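Hi Oana,

You asked for something short on how the Gorkent laundry and kitchen skills room is going, so I've put the kettle on and I'm having a go before the Thursday group arrives.

The big news is that the cloth station is finally earning its keep! When we wrote the application to Villanueva we imagined people would want to start with cooking, and a few did, but it's the folding and wiping down that has taken off. We've stuck with microfibre towels because they're cheap, they wash well and the colour is easy to see against a pale table (the old grey tea towels just vanished, and people with low vision told us so quite firmly).

On the money side, 2,708 dollars of the grant is spent. Of that, 600 went on cloths, racks and tubs, and the rest went on the benches and on Wálter Bedoya's hours. Wálter has rewritten the folding card twice now. The first go said "fold neatly", and everyone had their own idea of what neat was – fair enough. The new one says to bring the bound edges together, smooth the pile flat with your palm and leave the stack beside the rack.

Yellow towel with the black edging, and the black wire rack in the second and third.
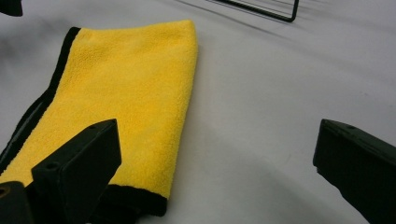
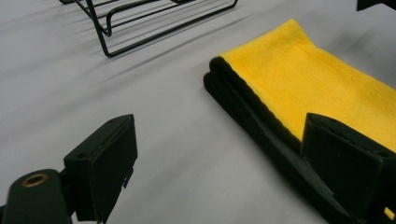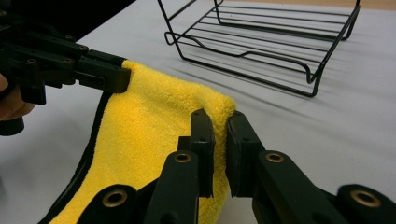

We have 9 regulars, which is a couple more than I'd hoped for by June, and Yi-an Ji has a waiting list going for the afternoon session. I'd love to run a second one but I can't see how we'd staff it on what's left, so please treat this as an early nudge.

Two things haven't gone so well. The taller bench came from Sarnero with the wrong legs and is still leaning against the wall in the hallway, and the drying space is too small on wash days – we end up with cloths over the backs of chairs. Mohcine Zerouali is pricing a fold-down airer and I'll send you his quote once I have it.

Could you let me know whether the airer can come out of the equipment line, or do I need to fill in the variation form again?

Cheers,
Fouad Shehata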